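Bivia two-arm kit: second progress report
Prepared for Walter Zapata, Benavides
From Comfort Adjei
7 Sep 2020

Period covered: June to the end of last week. The first report dealt with delivery and setup, so I won't repeat that.

Where we are

The Bivia kit has been in daily use since the middle of June. We have recorded 672 runs on tabletop tasks, and 557 of them were good enough to keep. Most of the ones we threw out come from the first three weeks, when the left arm kept losing its zero position after a restart. Bestach sent new firmware in July and the fault has come up twice since then. Both times a second restart cleared it.

Money spent to date is $3,490 out of the equipment line. That covers the service plan, two sets of gripper fingers and a replacement cable for the right wrist. The cable should have been under warranty and I have asked Bestach for a credit. No answer yet.

Work on kitchen items

You asked for more everyday objects and fewer test blocks. We moved to jars and spoons in August, on a small table with a cloth over the top. The cloth was your suggestion and it does change things. A spoon lying flat on bare metal is hard for the fingers to get under — on cloth they can press down a little and close.

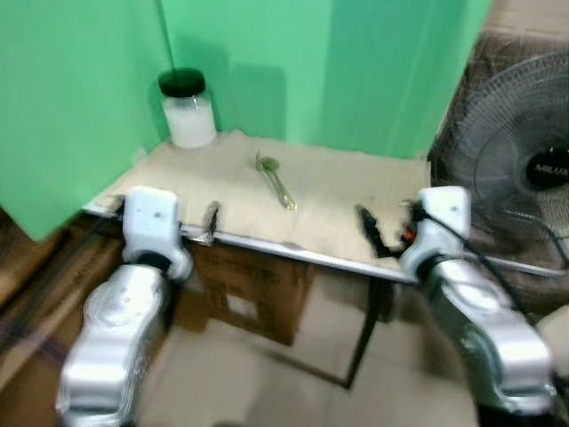
Spoons are still the weakest item. The operators can pick one up by the handle most of the time, but it turns in the grip when the arm lifts, and the bowl ends up pointing the wrong way. We tried the rubber pads from the Eken accessory pack. They helped with the turning and made it harder to let go cleanly. I have gone back to the plain fingers until Bestach can tell us if a thinner pad is available.

Jars with lids go better. Lifting and moving them is routine now. Unscrewing a lid takes both arms, one to hold and one to turn, and the wrist runs out of travel before the lid is off, so the operator has to let go and take a second grip. We have 267 kept runs that include a lid, and I would like to double that before the next report.

Support from Bestach

Mixed. Phone support is good and the people who answer know the product. Written questions take a week or more. The manual still describes the old wrist mount, and we lost most of a day to that in July. I have sent them a list of the pages that need fixing.

Next steps

Finish the lid runs, then start on pouring with dry rice. Liquids can wait until we have covers for the wrists. Bestach quotes four weeks for those.

I need a decision from you on the service plan, which renews at the end of the month. My view is that we should keep it for one more term and ask for a written response time in the new contract. If you agree, I can send the paperwork over for signature this week.

Comfort Adjei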